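Help with thin white strips that curl up off the table
Geltville Neighbors Help Board > Crafts and small repairs

Paraschiva Sârbu
posted in June

Hi all, I have a whole envelope of thin white strips that came in a box of sewing odds and ends from a garage sale on Bultton Road, and I'd love to use them up. They're narrow, a bit shiny when the light hits them, and every single one has a bend in it from being rolled up for who knows how long. I can't tell what they're made of. The envelope has "Prilla" written on it in pencil, and I don't know if that's a maker or the lady who owned them!

What I want to do is slide them into the hems of 12 little cloth drawer dividers I'm sewing for my daughter (she just moved and has one giant kitchen drawer where everything goes to die). I need them to lie straight, or straight enough that the dividers don't bow in the middle. When I lay one on the table it rocks on its back like a turtle, and if I press down one end the other end pops up. I've tried leaving them under a cookbook overnight and they came out pretty much the same – maybe a tiny bit better, maybe I was just being hopeful.

I'm also having trouble just picking the things up. My table is very light wood and I keep sweeping my hand over the same spot looking for a strip that's right there.

Is there a good way to flatten them? And should I be worried about putting them in something that gets washed?

Cosmin Preda
14 people found this useful

One night under a cookbook isn't much. Roll them the other way first. Find a jar or a tube a little fatter than the curl, wrap the strips around it with the bend facing out, and hold them with a rubber band or a piece of painter's tape. Leave them until the next evening, then put them flat under something properly heavy. I've done this with old collar stays and with the stiff stuff out of a window shade, and both came out fine, though the window shade pieces took 5 days and I had given up and forgotten them by then.

Don't go at them with an iron until you know what you've got. If you really want to try heat, cut a little bit off the end of your worst one and put it in a mug of warm tap water. If it relaxes, good, do the rest in a baking pan with warm water and dry them flat under a towel and a cutting board. If it goes soft and gummy, or starts peeling apart, you've lost half an inch and that's all.

On the washing, I'd leave one end of each hem open so the strips slide out. My mother made a shoe organizer with cardboard sewn in and I still remember what that looked like after the wash.

For finding them on the table, work on top of a dark dish towel. Costs nothing.

Grigore Zamfir
2 people found this useful

just buy new ones, fabric store has boning by the yard. life is short

Paraschiva Sârbu
reply to Grigore Zamfir

Ha, fair, but I have over forty dollars in this project already and the strips were free! Also the nearest fabric store to me is the one out past Kiều and I always come home with more than I went for.

Liviu Pop
6 people found this useful

Agree with rolling them backward. One thing to add – you may not need them dead straight. If you put two in the same hem with the bends facing each other they fight it out and end up close to flat. I did that with a fabric bin for my workbench and it has stood up fine. Round off the corners with nail scissors before you slide them in, or they'll poke through the seam by Christmas.

Check which way each one wants to bend before you pair them up. Hold it upright by the middle and look at the tip. 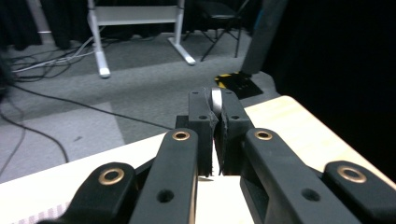 Paraschiva Sârbu

Thank you both, pairing them sounds like the easiest thing to try first! The one in my photo still has a little curl at the top, and you can see how pale my table is, so the dark towel is happening too. I'll start with one divider and see how it sits in the drawer before I sew up the rest.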